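Gripper camera in simulation, part two

May 1, 2022

The arm is still in bits on the bench at Skumora, so most of the last month has gone on the simulator. I have a key to the workshop but no heating in my corner of it, and in February I decided to do the camera work at home on the desktop until it got warmer. It got warmer and I carried on.

For anyone who missed the first part, the plan is a small arm that picks things off a bench and puts them in a tray. The gripper is a two-finger parallel one, a Vindalis, bought second-hand. The arm is my own, with Dorard gearboxes in the shoulder and elbow. The camera is fixed behind the gripper and looks out along the fingers. I wanted the same view in software before drilling any holes in the real bracket, as I have already made that bracket twice.

Getting the gripper model in was the slow part. The mesh I started from was far too heavy and had every screw thread in it. I threw it away and drew a plain one from measurements: a block for the body, a lip where the two halves of the casing meet, side blocks and two flat fingers with a pale inner face. The new one has 2,016 triangles and loads at once. The pale faces matter to me more than the rest, as I want to be able to pick out the fingers with a simple brightness threshold and check they are where the joint readings say they are.

The first thing I looked at once the camera was on the wrist was whether both fingers stayed in view when fully open. They do.
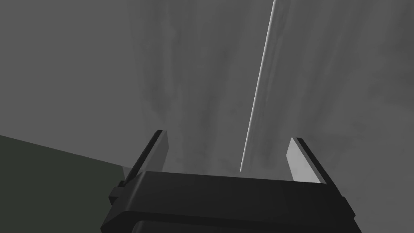
Wrist camera, fingers open, nothing between them.

The right finger looks shorter than the left from this position. I checked the model and they are the same length, so it comes from the camera mount, which I had turned slightly when I typed in the angles. I have left the mount alone for now and written the real figures down in the notebook. If I fix it in software I will need to remember to fix it on the bracket drawing too, and I would like to do both on the same evening.

The grey behind it is fine for checking geometry but not much good for anything else. The streaky texture confuses the edge finder. It picks up the streaks as lines, particularly in the lighter patches, and then tries to match them to the fingers. I spent two evenings adjusting thresholds before admitting that a better test would be a range of backgrounds, plain and patterned, and a list of which ones cause trouble. That list is now a text file and it is longer than I would like.

Some notes on settings, mostly for my own use later:

The near clipping distance has to be small or the back of the gripper body vanishes. I set it to 2 mm and it has behaved since.

Field of view is wider than I first had it. With the narrow one the fingers filled the picture and there was no room left for whatever I was trying to pick up.

Lighting is soft, no hard shadows. The workshop has tube lights all along the ceiling, so this is closer to real life than a single lamp would be. I will add shadows later and expect it to break something.

Physics steps are at their default. I tried making them finer and the fan on the desktop made such a noise that I put them back.

Next was a room with a floor in it. I used a tiled floor in a sandy colour with pale grout, mainly to have straight lines running away from the camera. You can tell very quickly from a grid if the lens settings are wrong, as the lines bend or spread in a way that looks off even before you measure it.
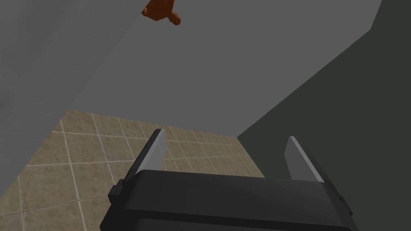
Tiled floor and dark wall, with the gripper open. Orange-brown object at the top.

The tile lines come out straight, so I am happy with the lens. The dark wall is useful as well. The right finger stands out very clearly against it and the threshold finds it without any help. The left one is over the tiles, which are much nearer to it in brightness, and there the result is less steady. I ran 397 poses overnight with the fingers opening and closing and the left finger was lost in 40 of them. The right was found every time. Most of the misses were where a grout line ran close to the edge of the finger and the two were joined up as one shape.

There are a few ways to deal with that. I could put a strip of coloured tape on each fingertip, which would take five minutes on the real gripper and not much longer in the model. I could also use the joint reading to say where the finger ought to be and only search near there. I prefer the second, but the tape will probably go on first because I have a roll of it in the drawer.

I have not done any picking yet. The fingers close when told to and stop when they meet something, and that is as far as it goes. Contact in the simulator is rather bouncy and I need to raise the friction on the finger faces. On the real gripper I have glued on thin rubber, and I have no figure for how grippy that is apart from trying it on a few things from the kitchen.

On the hardware side, the Fuchs power supply arrived and is the right voltage, but the terminals are on the wrong end for the box I made. I can either turn the box round or cut a new slot. The elbow joint is together and turns freely by hand. The shoulder needs one more bearing, which is on order.

Next jobs are the angle of the camera mount, in both places, then the tape, then friction. After that I will print the third bracket and take it down to the workshop to see if it fits.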